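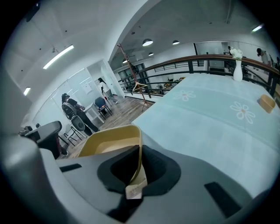
Delwyn Whitelaw reckons most home-made grippers fail at the pads, and after two rebuilds of mine I've come round to that. I'd spent weeks fussing over the motor and the linkage (lovely linkage, very proud of it) and hardly a thought on the bits that touch the plate. So this page is all about pads, and how to get a hand-held gripper holding a thin plastic tray by its rim without it swinging about.

You'll need:

- a sheet of soft black rubber (mine's sold as Flasex)
- contact glue
- a sharp knife and a metal ruler
- fine sandpaper
- kitchen scales

## Cutting the pads

Trace the inside of each jaw onto paper first and cut that out as a template. I skipped this the first time and wasted half the sheet! Lay the template on the rubber, hold it down with the ruler and make several light passes with the knife. One heavy pass drags the rubber and you get a wavy edge.

Mine have a rounded notch in the middle. A flat pad will hold a tray too, but the notch gives a raised rim somewhere to sit, and I get far less twisting.

## Gluing

Rough up the plastic with the sandpaper and wipe off the dust. Thin coat of glue on both faces, then leave them apart until they're tacky. I know, it's dull, go and make a tea. Line up one end of the pad, roll it down towards the other, and press hard. Then leave the whole thing overnight before you squeeze anything with it.

## Setting the squeeze

My controller is a Jirkley board and the closing force is just a number in the settings file. I started at 85, which bowed the sides of a cheap tray in quite badly, so start low and creep up:

1. Close the jaws on the rim of an empty tray.
2. Tilt it slowly until the inside faces you, then back again.
3. If it slips, raise the number a little and go again.
4. Stop as soon as it holds, and write the number down.

Then add weight. I put a bag of rice on the scales and scooped until I had 652 grams, which is more than I'd ever carry on a tray one-handed. Do this bit over something soft, please.

If the tray still droops forward, grip it nearer the middle of the long side before you touch the force again. And dust the pads! Mine pick up fluff from everything, and a damp cloth brings the grip straight back.

Next job is the trigger spring, which is far too stiff for my thumb.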